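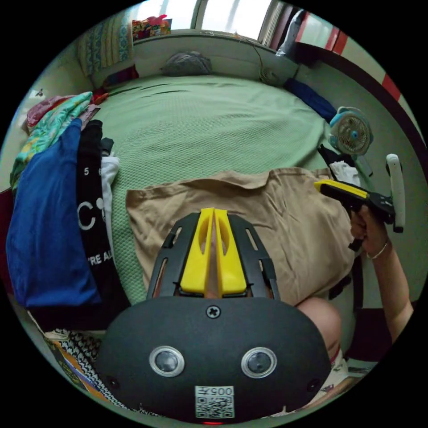
ワッフル状またはキルト状の薄緑色の寝具に広げられたベージュの衣類。ベッドの右寄りに小型の扇風機がある。

衣類たたみ(いるいたたみ)は、洗濯や着用を終えた衣服を一定の形に折り、保管や運搬に適した大きさにまとめる家事作業である。洗濯物たたみ、服たたみとも呼ばれる。取り込み、仕分け、たたみ、収納と続く洗濯後の作業の一つで、アイロンがけを行う場合はその後に置かれる。本項では、家庭で行われる平面上のたたみ方、特に寝台(ベッド)を作業面とする場合を中心に述べる。

目次
1 概要
2 作業面
3 手順
4 種類別のたたみ方
5 しわと素材
6 収納との関係
7 地域の取り組み
8 脚注
9 関連項目

概要

衣服は立体的な体を覆うために裁断・縫製されているが、袖や裾を身頃に重ねることで、ほぼ長方形の平面に近づけることができる。和服は直線裁ちの布を縫い合わせたもので、縫い目に沿って折る「本だたみ」「袖だたみ」などの名称が定着している。洋服では統一された呼び名が少なく、「三つ折り」「四つ折り」「巻きたたみ」のように、折る回数や仕上がりの形で呼ぶことが多い。

「畳む」という語は衣服のほかに傘、布団、紙などにも用いられる。衣服については「折る」よりも「たたむ」を用いるのが一般的で、店舗の作業用語では「たたみ直し」「おたたみ」といった形も見られる。

作業面

たたむ場所には、床、畳、食卓、ソファ、アイロン台、ベッドなどが使われる。

床と畳は広さを確保しやすく、座ったまま作業できる。テーブルは面が硬く、折り目をつけやすいが、天板の幅が衣服の身幅と袖を合わせた長さに足りない場合は、袖を先に折り込む必要がある。

ベッドは、寝室の収納に近いこと、大判の布や複数の衣服を同時に広げられることから作業面に選ばれる。取り込んだ洗濯物の山を一方の端に寄せ、中央で一枚ずつ広げ、仕上がったものを別の端に積む配置がよく取られる。反面、マットレスが沈むため、手のひらで押しても折り目が浅くなりやすい。ベッドに上がって作業すると、膝や腰の周囲に傾斜ができ、積んだ衣類が崩れることもある。

ベッドカバーの表面も作業に影響する。ワッフル織りやキルティングのように凹凸のある布は、上に置いた衣服が滑りにくい。袖を引いたときに身頃がついてこない利点がある一方、下のカバーごと手前に寄ってしまうことがあり、あらかじめカバーの端をマットレスに挟んでおく方法が取られる。淡色のカバーは、衣服から落ちた糸くずや乾いた紙片を見つけやすい。

手順

Tシャツなど前開きのない上衣を例にとると、次の順に進める。

一、衣服を裾から持って軽く振り、裏返しになっている部分を戻す。
二、前身頃を下にして置き、肩の線と裾の線が平行になるよう引きそろえる。
三、身頃のしわを中央から外側へ手でならす。
四、片側を肩の中ほどから縦に折り、袖を折り返す。反対側も同様にする。
五、裾を持ち上げ、襟に向けて二つまたは三つに折る。

裾と肩の線がそろわないまま縦に折ると、仕上がりが台形になり、重ねたときに傾く。広げる段階で斜めに置かれた衣服は、体の向きを変えるか、衣服の角を持って回し、作業者に対してまっすぐに直す。端がベッドの縁から垂れていると、布の重みで全体がずれるため、先に中央へ引き上げておく。

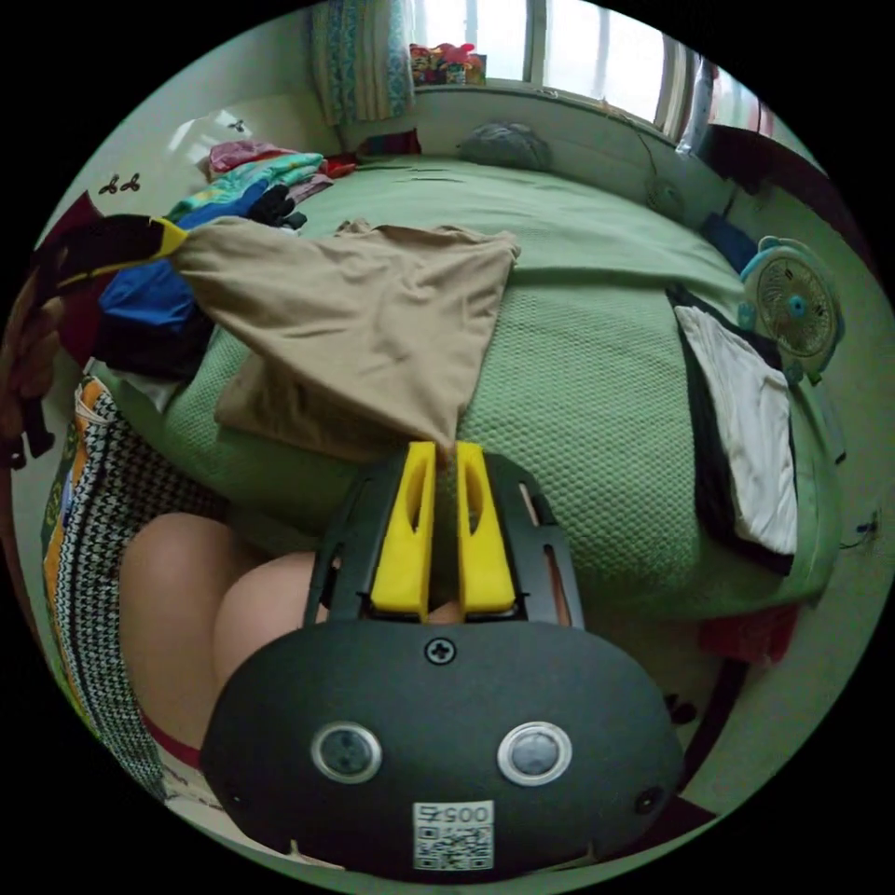
緑色のベッドカバーの上に斜めに広げられた黄褐色の衣類。上辺の近くに小さな折れがある。

襟ぐりや裾の角が内側に折れ込んでいる場合、そのまま重ねると折れ癖が残る。角を二本の指でつまみ、布の目に沿って軽く引くと戻りやすい。薄手の編地では、一点を強く引くと裾が波打つことがあるので、縫い目に近い部分をつまむ。

種類別のたたみ方

シャツ類
前開きのシャツは、第一ボタンと中ほどのボタンを留めてから伏せる。襟は立ち上がりを保つため、折り線をかけない。開襟シャツや襟の柔らかいものは、襟を開いたまま平らに置く例もある。

ズボン類
左右の脚を重ねて縦に二つに折り、股の三角形に突き出た部分を内側へ入れてから、裾を腰に向けて折る。折り目のあるスラックスは、その線に合わせて脚を重ねる。

スカート・巻き布
台形のスカートは両脇を内側に折って長方形に整える。腰に巻いて着る一枚布は、縁を合わせて二つ折りを繰り返す。縁に別の色の帯や飾りがある布では、帯が外側に来るように折ると収納後に見分けがつく。

靴下・下着
二枚を重ねて折る方法と、口を返して一組にまとめる方法がある。後者はばらばらになりにくいが、口のゴムが伸びる原因に挙げられる。

しわと素材

綿や麻は折りじわが残りやすく、乾いた後に長く山積みにしておくと不規則なしわが定着する。ポリエステルを多く含む布は比較的回復しやすい。毛のセーターは吊ると伸びることがあり、平らにたたむ保管が一般的である。

生地に湿り気が残っている場合は、すぐに重ねず、広げて風を通す。室内では扇風機を併用することがあるが、軽い衣服に直接風が当たると、そろえた袖や裾がめくれる。たたむ作業の間は首の向きを変えるか、停止させておくとよい。

収納との関係

仕上がりの寸法は、引き出しの深さと幅から逆算して決める。立てて並べる場合は、高さが引き出しの内寸をわずかに下回るように折り、折り山を上に向ける。棚に積む場合は折り山を手前に向けると、一枚を抜き出しやすい。段の高さが低い棚では、積み重ねる枚数を抑えないと下の衣服に強い折り目がつく。

衣装ケースに長く入れておく衣服は、前回と異なる位置で折り直し、同じ線に負担が集まるのを避ける。白い衣服と濃色の衣服を重ねるときは、間に薄紙を挟む場合がある。

地域の取り組み

ブロルティヴサイド(Broltivside)の生活資料室は、家庭で使われてきたたたみ方の聞き取りを行い、197件の記録を収めた冊子を1,000部発行した[1]。このうち39件はベッドの上での作業に関するもので、洗濯物を置く向き、座る位置、仕上がった衣類を積む端などが図で示されている。同じ冊子には、洗濯物を色で分ける家と、着る人ごとに分ける家の手順が別々に載っており、前者では仕分けの回数が一度多い。

ラルティットゲート(Rultitgate)の公民館では、1月に子ども向けのたたみ方講座が開かれている[2]。教材には無地の上衣が使われ、肩、裾、脇の位置を覚えた後、身頃の幅を三等分する折り方へ進む。

脚注

[1] ブロルティヴサイド生活資料室編『家のたたみ方 聞き取り集』。ベッド上の作業は第三章に収録。
[2] ラルティットゲート公民館「講座案内」。3月26日閲覧。

関連項目

洗濯
アイロンがけ
衣替え
ベッドカバー
箪笥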